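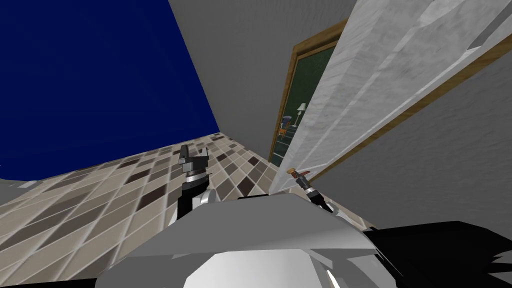

三维渲染图:瓷砖墙与通往隔壁房间的门

关于我们

多斯特港圣地考古学社(Dostport)是一所面向成年学员的业余学校,教授圣经时代近东地区的考古学、古代语言和文献阅读。学校不隶属于任何教会、宗派或大学,不颁发学位,也不培训神职人员。来上课的人有信徒,也有不信教的人,有退休的中学老师、会计、护士,也有准备报考研究生的年轻人。入学时我们不问信仰。

学校的前身是一个读书小组。最初的成员每逢星期三晚上七点碰面,逐章读《列王纪》,读到哪一座城,就去找那座城的发掘报告来对照。小组读了两年多,报告越借越多,有人提出应当请懂陶器的人来讲一讲,于是有了第一门正式课程。星期三晚上的读书会一直保留到今天,现在读的是《以斯拉记》,不收费,也不需要报名。

我们教什么

课程分为文献、器物和地层三个方向,学员可以只选一个方向,也可以都选。

文献方向从圣经希伯来文入门开始,第一学期学完字母、元音符号和动词的基本词干,第二学期读《路得记》全文。之后可以选修亚兰文、乌加里特文或阿卡德文。阿卡德文隔年开班,人数不足六人时顺延。不学古代语言的学员可以选“译本中的考古学”,用中文和合本、思高本以及若干英文译本对读,重点看地名、度量衡、建筑用语在不同译本中的处理。比如“米罗”一词,各译本有的音译,有的译作堡垒或土台,课上会把有关的经文和耶路撒冷阶梯状石构的发掘材料放在一起讨论。

器物方向以陶器为主。学员先学会画剖面图,再学看口沿、底足和胎土。青铜时代晚期到铁器时代二期的灯盏、炊锅和储物罐是必修内容。教学用的标本柜里有639件编号陶片和复制品,每件都有卡片,写明类型、参考年代和对照文献。标本可以上手,不可以带出教室。

地层方向讲发掘方法、剖面判读和年代学。其中“毁灭层”一课报名的人最多,这里多说几句。古代城址中常见烧毁的地层,灰烬、塌落的泥砖、压碎的陶罐都在里面。烧毁的原因可能是战争、地震、失火,也可能无从判断。圣经、亚述王室铭文和埃及浮雕有时提到同一座城的陷落,但把某一层灰烬对应到某一段文字,需要陶器、碳十四和文字材料相互支持,而且往往仍有争议。这门课选拉吉、夏琐和耶利哥三处遗址,把主要的几种意见都摆出来,由学员自己写报告。报告不要求得出结论,要求注明每一条材料的出处。

我们的立场

经常有人来信问,学校是要证明圣经,还是要推翻圣经。两件事都不在我们的课程里。考古学能够回答的问题有限:一堵墙大致建于何时,一处院落里的人吃什么,一枚印章上刻着谁的名字。它回答不了信仰上的问题。教师在课堂上不评论学员的信仰,学员之间也请遵守同样的规矩。

对于网上流传的“重大发现”,例如方舟残骸、约柜下落、红海海底的车轮,学校不组织专题讲座。学员如果想知道某条消息是否可信,可以把链接交给图书室,由值班教师查找原始来源,书面答复。答复一般需要两周。过去收到的问题和答复装订成册,放在图书室门口的架子上。

学校不收购、不鉴定、也不估价古物。请不要把钱币、印章、泥板或陶灯带来让教师看真伪。来源不明的文物,我们不在课上使用,也不在出版物中引用为证据。

教师

维克托·莫索蒂(Victor Mosoti),校长,教授地层学和年代学。早年学土木测量,后来转学考古,参加过多个季度的田野发掘。他负责“毁灭层”课和每年春季的测绘实习。

奎瓦·卡瓦纳(Caoimhe Kavanagh),教授圣经希伯来文和亚兰文,编写了学校现用的希伯来文入门讲义。讲义已经改到第五稿,每学期末收集学员指出的错误,假期中修订。

雷莫·施泰纳(Remo Steiner),教授陶器学和考古绘图,兼管标本柜。绘图课自备铅笔和坐标纸,真弧尺和卡尺由学校提供。

纳索罗·西米尤(Nassoro Simiyu),教授阿卡德文和乌加里特文,同时主持星期三读书会。

方婵·提威萨(Fongchan Thaweesak),图书室主任,教授“译本中的考古学”。网上课程的教材寄送和往来信件也由她处理。

图书室

图书室以发掘报告为主,另有工具书、地图和各语种圣经译本。开放时间为上课日下午两点到晚上九点。在读学员可以外借,每次3本,借期一个月,发掘报告和地图只限室内阅览。校外读者可以入室阅览,进门时登记即可。

藏书中有一批来自加查连(Gatchalian)家的捐赠,主要是二十世纪中叶的巴勒斯坦游记、教会学校的圣地地理课本和手绘地图。这批书纸张较脆,阅览前请先与图书室联系。课本中的不少地名考订已经过时,但作为学术史的材料很有用,文献方向的学员每年都有人拿它们做期末作业。

出版物

学校每年出版一期《埃洛夫札记》(Elov),刊登学员报告、书评和读书会记录。刊名取自创刊时所用的一间旧教室的名字。每期印100册,在读学员每人一册,余下的寄给交换单位。过刊的目录可以向图书室索取。投稿不限于学员,来稿请附参考文献,篇幅在八千字以内。译稿须先取得原作者同意。

上课地点与方式

面授课在托尔布里奇(Tollbridge)校舍进行,大教室在一层,绘图室和图书室在二层,有电梯。晚间课程七点开始,九点结束,中间休息一次。星期六的课从上午十点开始。校舍附近停车位不多,建议乘公共汽车前来。

文献方向的全部课程可以网上修读,网上班与面授班进度相同,作业相同。器物方向必须面授。地层方向的讲授部分可以网上听课,测绘实习须到场参加。网上课程不提供录像回放,缺课的学员可以索取讲义。

春季学期二月开学,秋季学期九月开学。每学期十四周,其中一周为复习周,不上新课。

学费与减免

学费按课程收取,每门课每学期一次付清。第一周内退课,退还全部学费;第四周以前退课,退还一半;此后不退。报名时另收登记费100元,只收一次,以后再选课不再收取。

全日制学生、领取养老金者和待业者可以申请减免。申请表只有一页,不需要写自述。减免名额由教师会议在开学前决定,结果单独通知本人。

学校的经费来自学费、札记的订阅费和个人捐赠。捐赠者不参与课程设置。每年的收支表在秋季学期第一周张贴于图书室门口,也可以来信索取。

常年事项

每年秋季学期最后一个星期六举行学员报告会,每位报告人二十分钟,提问十分钟。报告会对外开放,不需要门票。地层方向的学员如果愿意参加暑期发掘,学校可以出具课程证明,但不代办报名、签证和保险,也不为任何发掘队招收人员。参加过发掘的学员,回来后通常会在读书会上讲一次,时间另行通知。

联系我们

选课问题请写信给教务处,图书和札记的问题请写信给图书室,来信请注明姓名和所选课程。电话在上课日下午两点以后有人接听。初次来访的读者如果想旁听一节课,请提前一周告知,大多数课程允许旁听一次,希伯来文入门第三周以后不再接受旁听。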